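Small Ships and Mine Warfare > Current fleets
Thread: Rolia class life extension, worth it or not?

greyfunnel
The contract for the second Rolia refit has gone to the Pesden yard, same as the first. The work covers new diesels, a new hull-mounted sonar from Varnent and a rewire of the ops room. It does not cover the sweep gear, which is coming off for good. The ship is 857 tonnes full load and was built for a 25 year life that ran out a while ago. I would like to hear what people think, especially anyone who has served in plastic minehunters. My own view is that the money should go into a mother ship with unmanned boats and these should be sold.

tidewrack
I don't agree. A minehunter you have is more use than a mother ship you might get in ten years. The glass fibre hulls do not rust and the last survey found very little wrong with them. Engines and electrics wear out, so you replace them.

halyard_bend
Was the survey published? I only saw the summary.

tidewrack
Only the summary. It said the hulls were sound, with some delamination round the stern ramp on one ship. That is a known fault and it can be repaired.

Old Stoker 4
I did two commissions in a minehunter of about that size, different class. The hull was never the problem. The problem was getting spares for the low-magnetic engines, as there was one maker and they had stopped making them. We once sat alongside for seven weeks waiting for a fuel pump. If the refit puts in an engine that somebody still supports then I am in favour of it, provided the signature is still good enough.

greyfunnel
That is part of my worry. The new diesels are a commercial type on a raft mounting. They say the magnetic signature will be kept down by a new degaussing fit. I have not seen anything that says how it compares with the old one.

halyard_bend
If the plan is to stay outside the minefield and send a vehicle in then the signature matters a lot less. You can't use the same argument for both, though. Either the ship goes in, and you need the expensive engines, or she stays out, and you don't need a plastic minehunter at all. Any offshore supply hull with a crane would do.

tidewrack
She might do either depending on the job. A route survey in your own waters in peacetime is most of what these ships do, and for that you want a quiet, handy ship that can hold position in a tideway. A supply boat will hold position too but burns a lot more doing it.

marlinspike_j
Has anyone read the Liv Løken article on this? She goes through the first refit in some detail. The bit that struck me was the cabling. The yard had allowed for replacing part of it and ended up pulling out nearly all of it, and 383 separate runs had no drawing that matched what was in the ship. That was where the delay came from. The sonar was on the quay and ready months before they could fit it.

Old Stoker 4
I believe that. Every refit adds cable and takes none away. We had dead runs in ours from kit that had been landed before I joined.

greyfunnel
I have read it. She is fair to the yard but I think she lets the project office off lightly. They had the ship for a whole summer before she went in and could have traced the cables then.

marlinspike_j
With what crew? The ship was working until August.

halyard_bend
Back to the original question. What would they fetch if sold? The market for second-hand minehunters is not good. The last lot I remember went for very little and the buyer had to pay for reactivation on top. Selling them would not pay for a mother ship or anything close to it.

greyfunnel
Agreed that the sale price is small. The saving is in crews. There are four ships in the class, and those are trained people who could be moved to the unmanned side, which is short of them.

tidewrack
Some could. A good number would leave. People join small ships because they like small ships.

Old Stoker 4
That was true in my day.

marlinspike_j
Does anyone know if the Varnent sonar is the same model as on the first ship? The notice only gives the maker. I went past Sales Point last month when the first ship was on trials and she was doing a lot of slow turns, but that tells you nothing about the set.

halyard_bend
The same, I think, with newer processing. I would wait for the trials report before saying so for certain.

greyfunnel

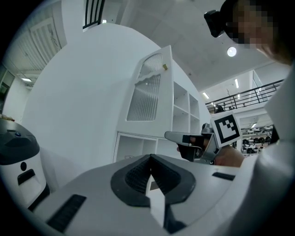

The cable lists from the first refit would answer a good part of this, including which sonar cabinet the ops room was wired for. I have a copy of the open part of the tender, with the equipment list at the back, and I will check the model against it. It is in the tall white cabinet, the one with the ribbed frosted glass in the upper door, along with years of other paper, so give me until the evening. I still think the second refit is a mistake. If the engines turn out to be well supported I will accept that Old Stoker has a point about the spares.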